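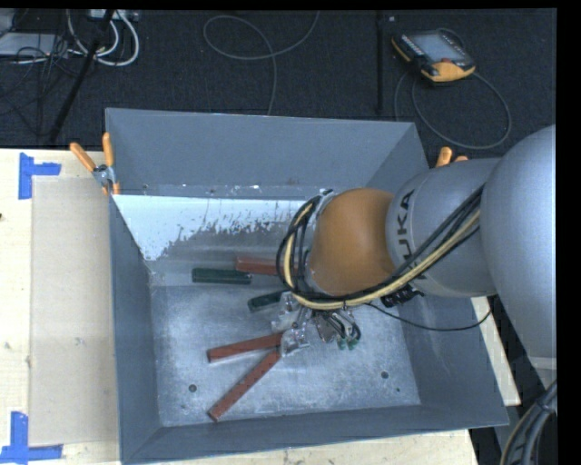

Reddish-brown and dark green wooden sticks in a grey sheet-metal bin with sloped walls

A slope-walled bin (also splay bin or, in older catalogues, dished bin) is an open-topped container whose walls lean outward from a floor smaller than the mouth. It is used for holding loose parts such as fasteners, offcuts, dowels and short lengths of timber. The type differs from a hopper in having a closed floor and no outlet, and from a tote in that it is normally kept in one place and filled where it stands.

Contents
1 Form
2 Materials and finish
3 Contents and behaviour
4 History
5 Variants
6 See also

Form

The walls of a slope-walled bin meet the floor at an obtuse angle. Parts that land on a wall tend to slide down to the floor, which keeps the contents near the centre and clear of the rim. How well this works depends on the slope, the surface and the part itself. Smooth turned pins will slide on a fairly shallow wall, while rough-sawn timber may need a steep one.

A steep wall also leaves more room for a reaching hand or tool than a vertical wall of the same height. The cost is floor area: a bin with a wide mouth may have quite a small floor, and it takes up more bench space than a straight-sided box of equal volume. Slope-walled bins do not stack when full. Empty ones of the same pattern usually nest.

Materials and finish

Sheet metal is the most common material. The walls may be folded up from a single blank and joined at the corners, or cut as separate panels and welded to the floor. Grey is the usual trade colour, either as bare metal or as paint. Moulded plastic versions are lighter and quieter but scratch more readily, and a scratched wall holds parts back. Plywood bins are still made in small woodworking shops.

Corners are the weak point of the folded type. Dust and slivers collect there, and a poorly dressed seam can catch the end of a stick. Some makers add a narrow radius strip to each corner.

Contents and behaviour

Short, compact parts settle into an even layer. Long parts such as rectangular sticks do not. They come to rest at different angles, lie across one another, or lean with one end on a wall and the other on the floor. A stick lying flat against the foot of a wall is regarded as the most awkward to pick up, as there is clearance on one side only.

Mixed lengths are commonly painted or stained in different colours so that they can be told apart without measuring. There is no general colour standard, and most shops keep to their own.

History

Bins with leaning sides were in use in joinery and shoemaking long before sheet metal was cheap. The Baltville firm of Ashworth sold a folded steel bin with a riveted rim to furniture makers, and its catalogue listed 328 patterns of bin and tray. The line passed to Corniteck, which reduced the range and replaced the riveted corners with welded ones.

A survey of workshop storage by Weronika Pawłowska, published on 2 February 2024, recorded 30 Ashworth bins still in daily use in Zustcombe. Most had been repainted at least once.

Variants

The half-slope bin has 2 leaning walls and 2 upright ones, and is made to stand in rows. The low-front bin has a shortened front wall for seated work. Deep versions with a removable floor tray are used where sawdust has to be cleared often.

See also

Hopper
Offcut
Parts tray
Tote box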